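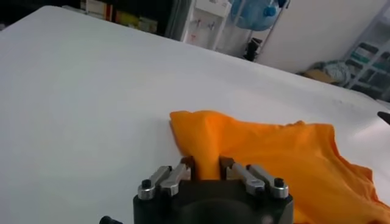 Unit 4: Sourcing in celebrity news
Notes by Elli Koskela

4.1 Self-announcement

Most pregnancy, engagement and separation stories now begin with a post by the person concerned. The post counts as a primary source for the claim that it was made. It is weak evidence for anything else in it, such as dates or the views of a partner.

Write "she said in a post" and give the time if it is known. Avoid "confirmed" unless an earlier report existed to be confirmed. 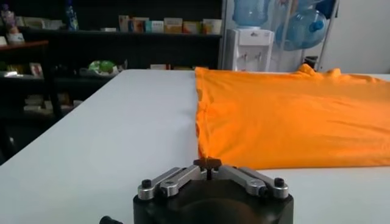 Fig. 4a. Gripper above a white table.

4.2 Reading for the set task

The set text is the Risico file: 118 short items on the separation of the singer Barrios and the actor Clidau, published over 30 hours in December. Only four cite a named source. The remainder repeat the magazine Flullon, which relied on "a friend of the couple".

Repetition does not add sources. Trace each item back to its first appearance and record the chain in the margin.

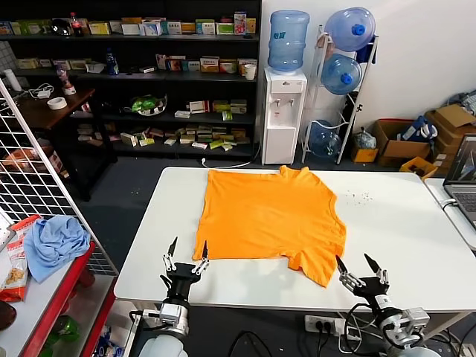
Where the chain ends in an unnamed friend, note what that person could have known at first hand. A friend may have been present at a dinner. A friend is unlikely to have seen a contract.

4.3 Written work

Rewrite one item from the file using only attributable material. Attach the marked-up original. The limit is 1,040 words, headline included.

Reading for next time: section 4.4, Ages, children and privacy.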